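Seed Garlic Orders Open Early at Bernbridge Garden Exchange

The Bernbridge Garden Exchange will take orders for seed garlic one month earlier this year, starting in July. The change was announced in the summer letter to members, and it follows a difficult season in which many gardeners came too late and had to plant cloves from the grocery store.

Last fall the exchange sold all its seed garlic in a single morning. By noon there were 40 names on the waiting list, and most of these people received nothing before the ground became hard. This time the exchange has reserved 88 pounds of bulbs from a grower in Flultton, who has supplied the town for several years and keeps the beds free from white rot.

Three types will be offered. The first is a hardneck with purple stripes, which does well in our cold winters and gives scapes in June. The second is a softneck for those who like to braid. The third is a large porcelain type called Mbeki, with only four or five cloves in each bulb. It was grown in a few Bernbridge gardens last year and the reports were good, although two gardeners on the low side of the river lost part of the crop in the wet spring.

Each household may order up to four bulbs of Mbeki. For the other two types there is no limit until the end of August. After that date the exchange will look at what remains and may divide it between late orders.

Orders can be placed on paper at the seed counter, or by telephone in the morning between nine and eleven. Payment is made at pickup. Pickup will be in the first part of October in the hall behind the library, and the bulbs will be packed by household, with the type written on a paper tag.

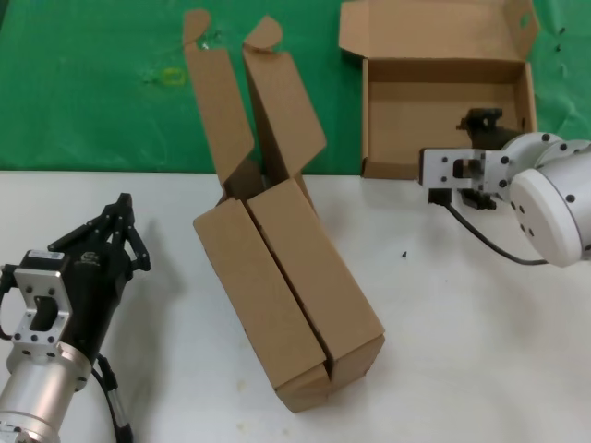 Cardboard boxes with the flaps open.

Members are also asked to return clean boxes and paper bags. Plastic bags are not accepted for garlic – the bulbs sweat in them and mold begins at the base. Egg cartons are still welcome, but only for the seed potato shelf in spring.

The letter gives some advice for preparing the bed, and it may be useful also for people who buy their garlic in another place. Choose ground where no onions, leeks or garlic have grown for three years. Mix in finished compost in September and let the bed rest for two weeks. Break the bulbs apart only on the day of planting, and keep the biggest cloves for the garden. The small ones can go to the kitchen.

In Bernbridge the best time for planting is from the middle of October until the first week of November. The cloves should go two inches deep, with the point up, and six inches from each other. When the top of the soil has frozen, cover the bed with straw or chopped leaves. Oak leaves should be chopped well, as whole ones make a wet mat and the shoots have trouble to come through in March.

A part of the delivery will go to the trial beds at Astulex, the former tree nursery on the Flultton road. There the exchange has grown garlic under different covers for two seasons. In the last harvest the straw bed gave 70 good bulbs and the bed with no cover gave 50, from the same number of cloves. The soil in the two beds is not fully equal, so the trial will be repeated with the beds changed. A third bed, with wool mulch, will be planted for the first time this fall.

The trial beds can be visited in the afternoon during September. Visitors should park beside the old glasshouse and walk in through the lower gate. Dogs must stay outside the fence. The path is uneven after the drain work in spring, and good shoes are recommended.

The earlier order date does not change anything for shallots and onion sets. Those will be ordered in January as before, together with the seed potatoes. The exchange is still looking for a source of red shallots, after the former supplier stopped growing them. Gardeners who have saved healthy red shallots of their own, and who can spare a handful, may leave a note at the counter.

There will be no garlic braiding evening in August this year, as the hall floor is being repaired. It is moved to September, with the same starting time, seven o'clock. Bring your own softneck garlic with the leaves still on and not too dry – if they crack when you bend them, lay a damp towel over them for an hour before you come.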